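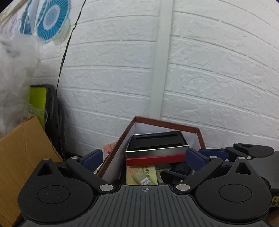
Nadja Wyss wrote to us that she had called four companies about her sunken patio before ours, and we were the only one which asked first where the rainwater goes. She also wrote that our quote was not the cheapest one, but it was the only one she could understand from the first line to the last.

We were glad to read it, as the question about the water is how we start every job.

Who we are

Clakent is a small contractor for outdoor masonry and paving. We build and repair retaining walls, garden steps, patios and paths made of natural stone or concrete pavers. We do not pour driveways, and we do not do roofs or chimneys. If you ask us for these works, we will tell you so on the phone and you will not lose a visit.

The company was started by Brigitta Kuster and Corey Maihi. Brigitta learned her trade as a stone setter in Switzerland and moved here with one suitcase of tools, and most of them are still in use. Corey worked before in drainage, and he is the person you will meet when we measure your yard. Vimala Menon joined them later and takes care of quotes, permits and the calendar. If you call in the morning, it is usually Vimala who answers.

Until now we have finished 385 projects. The smallest was a single step at a back door. The longest was a dry stone wall of 142 feet, built along a slope where the old timber wall had given up.

How we work

First we visit. The visit is free inside our service area and takes up to one hour. We look at the slope, the soil, the downspouts and the access for our machine – a gate that is too narrow can change the price more than the choice of stone.

After this you receive a written quote. It says how deep we dig, how thick the gravel base will be, which stone we use and where the water will leave. If something is not included, this is also written.

We ask for a deposit when you accept the date, and the rest is paid when you have walked over the finished work with us. Jobs under $3,000 need no deposit.

Our crew does the work from the first day to the last. The only part we give to others is tree removal, as we do not have the license for it.

Repairs

A wall that leans does not always need to be replaced. Often the stones are good and the problem is behind them. In such cases we take the wall down by hand, put in a drain and new gravel, and build it again with the same material. Please send us two or three photos with a person or a shovel next to the wall, so that we can judge the height.

Warranty

We give five years on settling and movement for everything we have built on our own base. For repairs on an existing base it is two years. Joint sand is not covered – it must be filled again from time to time, and we are happy to show you how.

Planning your project

In August our calendar is normally full until the first frost. For spring work it is best to write to us during the winter.

Page last updated: Oct 30, 2024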